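4.3 Decanting at a shared bench

This section applies to Nanavex two-arm cells used for filling small bottles. Decanting by hand ends when the cell is signed over. Bench staff then stage items, watch the pour and wipe down.

1. Clear the area between the grippers, then place the item to be handled upright on the front section of the table.
2. Move other items to the rear section.

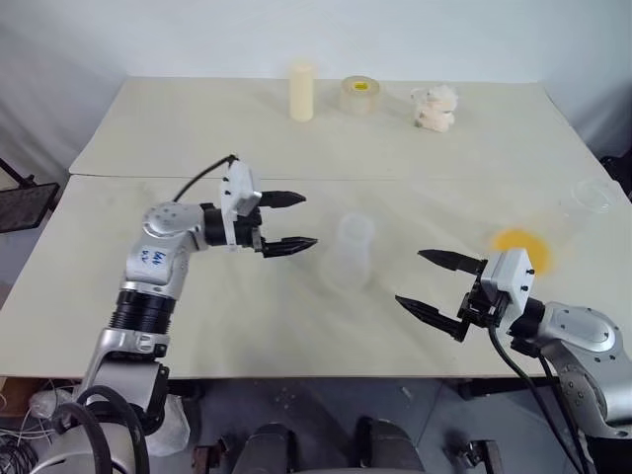 Figure 4-3. Cup upright between the two grippers, other items on the rear section.

3. Check that both arms are stationary before reaching across the table.
4. Select the Bendik profile and set the fill volume. The upper limit is 1,000 ml.
5. Press START and stay within reach of the stop button — the cell does not detect a full bottle. 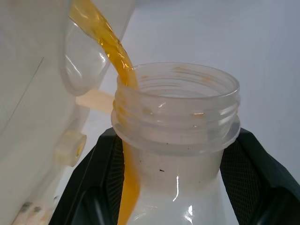
Figure 4-4. Pour in progress. The bottle is held from both sides below the threaded neck.

CAUTION: Do not steady the bottle by hand during a pour.

6. Wait 10 seconds after the pour ends, then wipe the rim and threads before capping.

NOTE: Operators who used to pour now sign the fill log as checkers. Changes to shift duties go through Rangi Sheehan at the Zarnthorpe site.

Inspect the finger pads every 3,000 cycles (see 6.1).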